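Search the shop Go
Last updated September 19, 2013
Shares 8 Comments 2

Skiltville: The Complete Series (DVD box)
Emik Home Video, catalog no. 3006

Back in stock, finally. Every episode of the sitcom, both seasons, plus the pilot with the other wife in it. 8 discs. Region 1 only, please check your player before ordering.

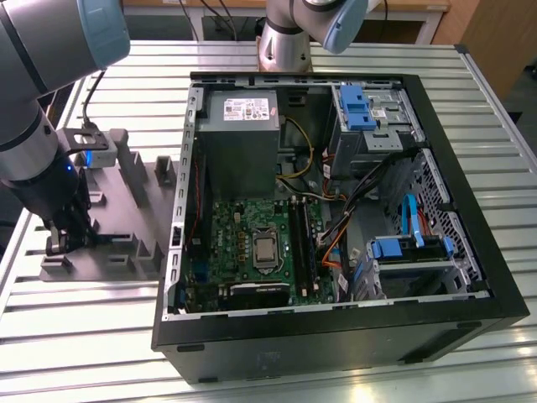
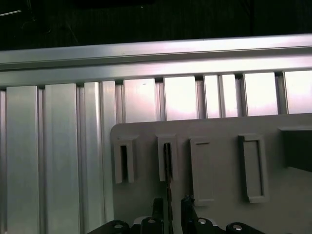
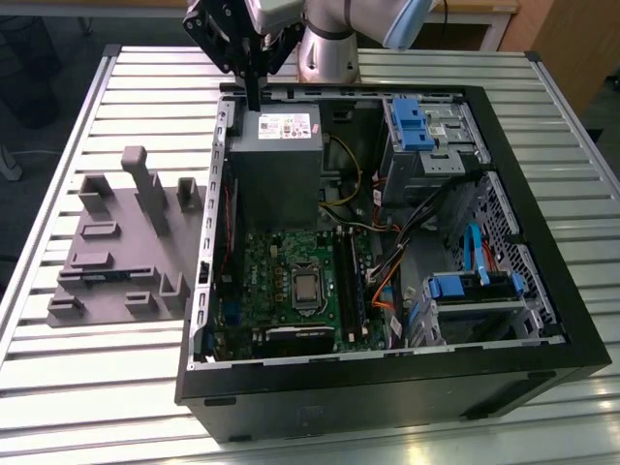

If you never saw it: small town, one movie theater, and the family that runs the theater hates the family that runs the drive-in. Two kids from opposite sides get married in the first episode and everyone has to eat dinner together from then on. It ran two seasons, got moved all over the schedule, got canceled on a cliffhanger. Then reruns on cable late at night for years, which is where most of us found it.

Those reruns were the cut versions. Minutes missing out of every episode to fit more commercials, and the music changed in a lot of them. This box has the full broadcast versions. The dance contest episode makes sense now. The whole bit with the rented tuxedo is back, and so is the opening of "Popcorn Thursday," which I had only ever read about.

WHAT'S ON IT

Season one, four discs. Season two, three discs. Last disc is extras.

Extras are:
- original pilot, different actress as the wife, different house, laugh track way too loud
- blooper reel, short, picture is rough
- network promos, including the ones that gave away the cliffhanger
- the Plurnier Soda commercials the cast did in character (the grandfather one is better than half of season two)
- photo gallery, you have to click through it by hand, no music

No commentaries. People keep asking. Emik says they tried and could only get a few of the cast into a room at the same time, so they dropped it. There is a booklet with an episode guide and guest star list instead. Booklet has a mistake, it swaps the plots of "Second Feature" and "Double Bill." Emik knows. Not getting reprinted.

GUEST STARS

This is what the show gets remembered for. Because the theater hosted "premieres" they could bring in anybody, and they did, mostly older movie people who were glad of the work and came in and stole the episode. Retired cowboys, a couple of monster movie guys, a game show host playing himself very badly. A lot of them are gone now and in some cases this was their last part. The one with the two old comedians arguing over a parking space was apparently made up on the spot by the two of them. I don't know if thats true but it plays like it.

PICTURE AND SOUND

Full frame, the way it aired. Don't let your TV stretch it. Season one comes from the original tapes and looks fine, a little soft. Season two looks better except for two episodes near the end where the tapes were damaged, and those came off somebody's broadcast copy. There is a note on screen before each one. Sound is mono the whole way through. English subtitles on the episodes, none on the extras.

One song replaced. The prom episode had a real hit in it and the rights were too much, so now it's a soundalike. You'll notice. Everything else is as aired, theme song included, with the whistling.

WHICH VERSION

There are two and they get mixed up constantly.

Regular box: cardboard slipcase, two plastic cases inside, booklet. This is what most people want.

Theater box: same discs, same booklet, comes in a fold-out case painted like the front of the Skiltville theater, with a set of lobby cards and a ticket stub. Only 300 made, numbered on the bottom. We got a small share of those and they are going. Number is whatever comes off the shelf, can't pick, don't email asking for a low one.

Content on the discs is identical. If you only care about watching it get the regular one and save the money.

The old "Best of Skiltville" single disc is NOT part of this set and everything on it is in here, except for a trailer reel for other shows you wont miss. Buyers who have the first season set from before: the new transfers are better but not night and day. Main reason to upgrade is season two, never out before on disc.

KNOWN PROBLEMS

Early copies had a disc 5 that froze in the third episode. If you bought before February check yours. Look at the ring on the shiny side, if the catalog number there ends in a letter A it's the bad one. Emik will swap it, or send it to us and we will do it, just the disc, keep the box. Copies we have now are all from the second pressing.

Slipcase is thin. Corners get dinged in the mail. We pack them tight but if you are fussy about corners say so in the order notes and we'll double box for a small charge.

Hubs in the plastic cases are stiff. Press the middle, don't bend the disc.

SHIPPING ETC

Ships from our Berge store. Usually out the next business day, longer if it's a theater box as those are kept in the back and need to be checked over first. You can also pick up at the counter, order online, pick "store pickup," and bring your order number. Please wait for the email before driving over.

Returns on sealed sets only, unless the disc is bad, then we replace it. Theater boxes can't be returned once opened, sorry, too many came back with the ticket stub gone.

No overseas orders on this title. Emik's rights are US and Canada.

ALSO

Soundtrack CD is out of print and we don't have it. The TV movie reunion is a different company and is not on DVD anywhere that's legal. The paperback tie-in turns up used once in a while, check the book page.

Wall poster of the cast in front of the marquee, still have a few, rolled not folded. Add it to the same order and it ships in it's own tube.

2 comments

Got mine yesterday, the tuxedo scene was worth the price. Why did they ever cut that. Corner was a bit crushed but not enough to send back.

Is the pilot wife the same lady from the soda commercials? Looks just like her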